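Bench news: the arm is in, and so are the new rosters

Quick one this issue, month end is on top of us. Most of you on the Skadau floor will have walked past the arm by now, or heard it. It's been set up on the white bench at the tasting and prep kitchen and it's doing the sample handling that used to chew through the first two hours of every early shift. Lids, bottles, trays, glasses. Two fingers, one wrist camera, no complaints so far (from it, anyway. Plenty from us, see further down).

Soy sauces first. The gold cap with the flip lid has been the sticking point.
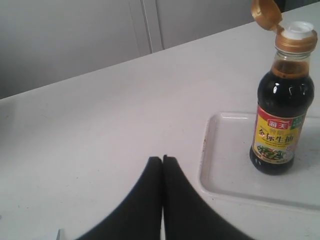

Words: Sayaka Takagi, sensory and samples
Berkberg Staff News, September 15, 2018

For anyone who hasn't done a samples shift, the old way went like this. Print the sheet, pull the bottles, open, pour, wipe, close, tray, next. 206 pours on a big day. Wrist braces in the drawer and everyone knew whose was whose. The pours aren't hard, there's just always another one, and by smoko you've stopped looking at the colour of anything.

What changes now. The arm takes the repeat pours on the Kuroda line, which is all the sauces and vinegars. Drinks stay with people for the time being, with the arm only doing bench work around the glassware. Hot samples stay with people full stop. Raw fish, same.

Rosters. No jobs going, and I've asked for that in writing and got it, copy on the board outside the lockers. What is going is the 5 am start for samples. Samples now comes on at 7 with everybody else. Good news for the school drop-off crowd, less good if you were counting on the early loading in your pay. Payroll is holding the loading for 12 weeks for the people who had it and then it gets looked at again. I don't love "looked at again" either. Bring it up at the floor meeting please, don't just bring it up with me at the kettle.

New bits of work. Somebody has to set the trays, check the labels match the sheet, and watch the first run of each batch. That's a bench lead role, it pays a step up, and it's open to anyone already on samples. You do not need a computer background!! You need to know what a bad pour looks like. Training is three mornings with the Gastex fitter and then a supervised week. Four of us have done it. Hardest part was learning where to stand.

Things we've found out the slow way:

Bottles go inside the white tray, not near it. A drip in the tray is a rinse, a drip on the bench is a stop and a form.

Labels face the camera. It reads the front or it reads nothing.

Leave the flip lids how the sheet says. Don't help. We had 41 stops in the first fortnight and a fair few were a friendly hand reaching in to tidy something up.

If it does stop, red button, step back, call the lead. Don't wiggle the bottle.

Drinks bench next, as I keep getting asked. The foam people want a proper look at how long a head sits before panel, and a person with a stopwatch and six other jobs isn't much chop at that. So the plan is the camera does the looking and a taster does the tasting, and the two get written up side by side. Early days. The round glasses are murder for reflections, every ceiling light turns up in them, and we're trialling a diffuser over that end of the bench. If it looks dim in there that's why, leave the switches alone.

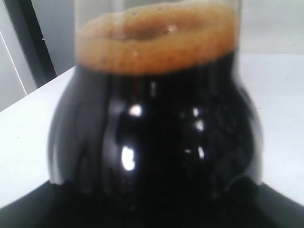
Dark pour with a tan head, drinks bench.

Feedback so far, from the sheet by the door, names left off. "My shoulder's better." "It's too slow." "Miss the quiet at 5." "Can it do the dishes." (No. I asked.) One longer note about feeling like you're minding a machine instead of doing your trade, and I think that one's fair. I've passed it on whole. Tasting calls are still ours and they'll stay ours, but if you spend a full day watching lids you're not tasting, so leads are now swapping off the bench at lunch. That started this week on the back of that note, so do write things down, it gets read.

Target for the end of September is 200 pours a day with a lead present the whole time. After that the Berkberg office wants to talk about a second arm. They can talk about fixing teh cold room door first.

Bench lead forms are in the tray outside my office. Spare gloves too, mediums only, larges are on order.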